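Walking and Curb Access Improvement Program
Progress report to the Dellusier Fund
Reporting period ending 26/04/2021
Submitted by: Cristian Chambi, Program Manager, Skesaswood Office of Neighborhood Planning

1. Purpose of this report

This report sets out work completed under the second grant installment, spending to date, and the matters on which we ask the Fund's guidance. It should be read with the revised work plan sent in January.

2. Work completed

The household travel survey closed on schedule. We received 495 completed forms from residents of the Clondell and Navarro districts. Older residents answered in greater numbers than we had planned for, and the results have been weighted to match the district age profile. Three concerns came up most often: the time allowed for crossing at signals, the lack of seating on longer blocks, and poor lighting near bus stops.

Curb ramp design is finished for 13 of the corners in the first phase. Nine of these have passed technical review. The other four were returned with comments on drainage, and revised drawings are with the reviewing engineer.

Public meetings were held by video and telephone throughout the period. Attendance by telephone was higher in Navarro, where several residents asked that printed materials be mailed ahead of each session — a practice we have now adopted in both districts.

3. Street conditions

The design team continues to work from the block categories agreed with the Fund last year. Long blocks with few building entrances remain the hardest to place, as they offer little shade at midday and few natural stopping points.

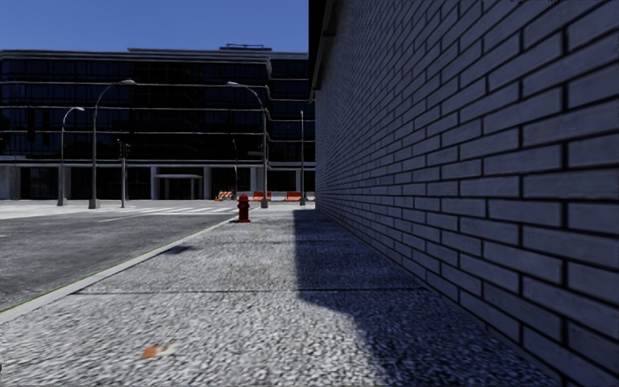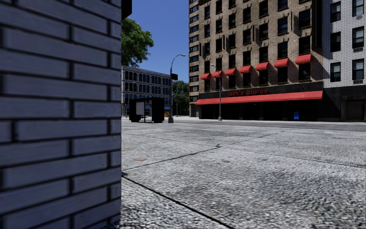
Brick wall at the sidewalk, long block category

Jhosep Arboleda, who leads the design work, has recommended that seating on such blocks be placed within sight of the nearest crossing. A draft standard has been sent to the city's accessibility office for comment.

4. Budget

Spending stands at 44 percent of the installment. This is below forecast, mainly as a result of the delayed order for signal equipment. The supplier has confirmed the original price. No transfer between budget lines is requested at this time.

5. Risks

The main risk is the timing of utility work in Clondell. If the water main replacement runs past July, ramp construction on the affected corners will move to the following season. Design work would not be affected.

6. Guidance requested

We ask the Fund to confirm that bench installation may be charged to the construction line, and to approve the attached change to the survey reporting format. A reply before the next drawdown request would be appreciated.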